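Ukberg cable and hand care set for the Wamora humanoid

Article number 1554
Availability: in stock, packed for delivery from our warehouse
Fits: Wamora humanoid with three-finger hands, tethered version

The set contains the parts and the small tools you need to keep the tether and the hands of a Wamora in working order. It was put together by Ukberg with the service workshop El-Sayed, where these machines come in for repair. Most of the repairs they see start with a cable that was pulled or bent too much, and only a few with a broken motor.

What is in the box

Strain relief clamp for the head connection, with screws
2 spare finger tip sleeves for each hand
Soft leg straps, light gray, washable
Hook-and-loop ties for the cable bundle
Torque screwdriver with fixed setting
Lint-free cloths
Printed card with the checking order

Not included: cleaning fluid, the replacement tether and the wrist module. These you can order separately.

Setting up the machine in a small room

A humanoid on a tether behaves differently in a bathroom or a narrow kitchen than in an open hall. The cables have less space to hang, and the robot turns more often on the same spot. Please follow the order below when you set up at a new place.

1. Switch off the motor power and wait 60 seconds. The joints must be without force before you touch the hand.

2. Lead the cable bundle to the head from the side and from above. Leave enough length that the robot can bend down without pulling at the connection, but do not leave so much that the bundle falls before the cameras.

3. Fix the clamp at the head with the torque screwdriver. When the screwdriver clicks, stop. A second click does not make the clamp better and it can damage the thread.

4. Look at the long cable which goes down from the upper body to the floor. It should make a loose loop at the side and then lie flat, away from the place where the feet will step. In a bathroom, keep the walking side free and put the cable to the other side.

5. Let the arm hang down and look at the thin wires along it. They should follow the arm without tension over the black joint housings.

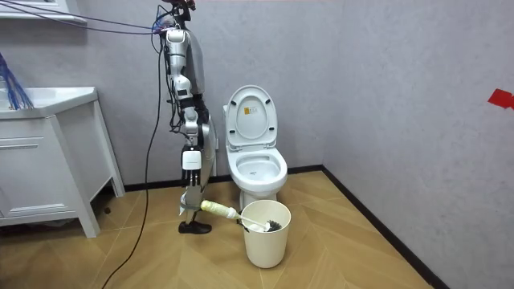 6. Place the objects for the task only when the cable check is finished. If you put the bucket and the brush on the floor first, you will move them again when you correct the cable, and the start position is then not the same.

7. Give back the motor power and let the robot make one slow turn to each side. Stop when the loop tightens.

Care of the hand

Wipe the fingers with a dry cloth after each working day. For work in bathrooms we advise a cloth with a little soapy water, then a dry one. Do not spray directly on the hand or on the wrist module. Water can go in at the joints and you will see the damage only weeks later.

Change the tip sleeves when the surface becomes shiny. A shiny sleeve slips on smooth handles, and the operator often thinks that the grip force is set wrong. In normal use a pair of sleeves lasts roughly 2 months - with wet cleaning tasks it is less.

Care of the leg strap

The strap on the lower leg should be snug but you must be able to push one finger under it. Wash by hand in cool water. A strap that has lost its grip is to be replaced, do not repair it with tape.

If something is not right

The hand opens but closes slowly: check the wires at the elbow first, then the wrist plug.
The robot stops when it turns: the loop is too short or it is caught under furniture with legs.
The picture from the head drops out: open the clamp, seat the plug again, close the clamp.

If the fault comes back, please do not open the wrist module. Send us the fault code and the serial number, and we will tell you if the machine must go to the workshop.

Related articles

Skindora finger sleeves, pack for wet work
Ukberg replacement tether, long version
Ukberg floor cable cover, flat

The printed card was changed in June. Customers with an older set can ask for the new card without cost.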